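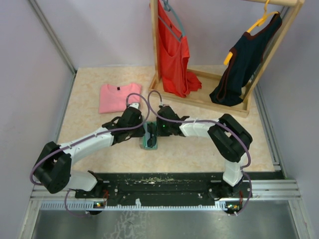
1/ Bimanual Demonstration Program: Notes for Partner Sites

Plargate Laboratory · 10/08/2020

The sessions at the Mandagi station are now open to partner sites. This thread sets out how operators are expected to record a task by remote control. It replaces the guidance posted on the Trarnden page.

2/ Every task is shown to the robot by a person. The operator holds a pair of hand-guided leader arms, and the two arms at the table follow. Joint positions and camera views are saved together for each attempt.

3/ Small items are harder than they look. With a pair of dark sunglasses lying in a narrow green box and a gripper on either side of it, there is little room for a late correction. Operators should bring both arms to the box slowly and pause before closing either gripper.

4/ The background at the table is left as it is. The clothes rack, the red and navy garments on it and the folded pink shirt behind the arms all stay in view during small-item work. Please do not tidy them away between attempts. Partner sites are welcome to choose their own background, and should write down what they chose.

5/ The current set holds 569 accepted demonstrations. A further 93 were rejected at review. The most common ground for rejection was hesitation in the middle of a motion, followed by attempts in which the operator regrasped an object without returning to the start pose.

6/ Rejected attempts are kept in a separate folder with a one-line note. Zahira Simanjuntak maintains the list of rejection codes. Sites that wish to propose a new code should write to her before using it.

7/ Shared holds are the second part of the program. In a shared hold, both grippers carry one object and neither lets go. The leader arms give no force feedback, so the operator has to judge the grip by eye. Henok Hailu advises new operators to watch the fingertips and ignore the elbows.

8/ The gray block is used for this exercise. It is held by its ends, one gripper at each, clear of the mat. A tilt is acceptable if both arms share it. Pulling one end ahead of the other is not, and reviewers will mark it.

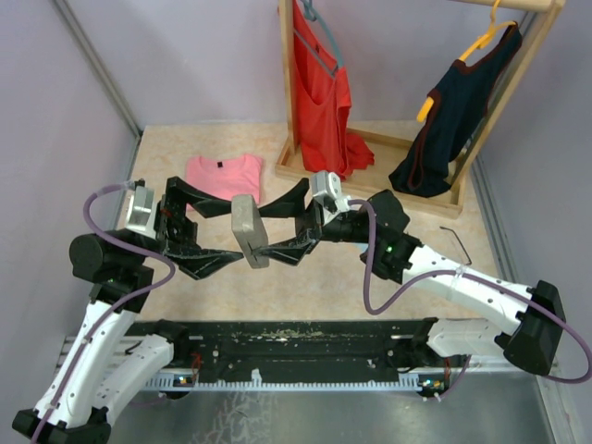

9/ How long should an operator practice before recording?

Two supervised sessions are required at our station, and the supervisor decides whether a third is needed. Practice attempts are not added to the set.

10/ On cables: check that each one can move freely through the full reach of its arm before the first attempt of the session. If a cable catches, stop, return both arms to rest, and mark the attempt as void. Do not free it while the motors are on.

11/ On naming: files recorded under the old Rasto scheme will still load. New files should carry the site code, the task code and the operator number, in that order. Hafiz Wuisan has corrected 131 file names by hand this season and asks that sites check theirs before upload.

12/ Operators are identified by number only. Names do not appear in the shared data. Sites remain responsible for keeping their own register and for removing an operator's recordings on request.

13/ Ningsih Wibisono will lead the next review round in December. Each demonstration is viewed by two reviewers who did not record it. When they disagree, it goes to Bastien Delorme for a decision, normally within the same week.

14/ Storage: a site taking the full set should reserve 2820 GB. The reduced version, with one camera view per attempt, is available on request and is sufficient for checking file formats.

15/ Correction to post 10/: "void" attempts should be marked before the next recording begins, as the software does not allow the label to be added later. The written guide has the right wording.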